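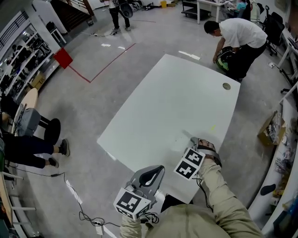 Project report, part 2: The shared room

My project was about how a shared workroom gets used, and I picked ours because I'm in it all the time anyway! The big white table takes up the middle, with shelving along the left wall and a little round table for sitting at. Cheng-en Ko helped me draw the floor plan – his lines are far straighter than mine.
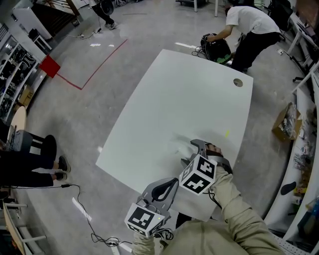
I also wanted to know where bags end up, and mostly it's the floor. In May I asked 16 people and five wanted hooks by the stairs.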